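How do you choose a hand for a robot?

Pick up a pencil. Now pick up a sock. You used the same hand both times, and you probably didn't think about it. Robots find this much harder, so the people who build them spend a lot of time testing different hands. A robot's hand is usually called a gripper.

At the Modmont workshop, Eleri Phillips and Rhun Watkins are comparing two kinds of finger pad. One kind is hard and smooth. The other is a little bit squashy. Each pad gets 30 tries at every object on the list, and the list has 7 objects on it. A wooden block is the easiest. Cloth is the hardest.

Cloth is tricky because it changes shape. A block stays a block when you squeeze it, but a piece of knitting folds, bunches up and stretches. The gripper has to pinch it firmly enough to hold on. If it pinches too hard or pulls too far, the threads can snag.

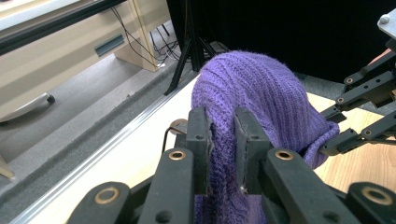
Eleri says two grippers are better than one for knitted things, as one can hold still while the other does the moving. Rhun is not so sure. He would like to see how far one gripper can get by itself first, as it costs less and there is less to go wrong.

Both of them write down every try, even the bad ones. A drop gets a D, a slip gets an S and a good hold gets a tick. The notebook is now up to try number 964, counting all the older pads as well.

Try it yourself

Put a sock on a table. Using only your thumb and one finger, fold it in half. Next, do it with a pair of kitchen tongs. Which was quicker? Wrap a rubber band round each tip of the tongs and have another go.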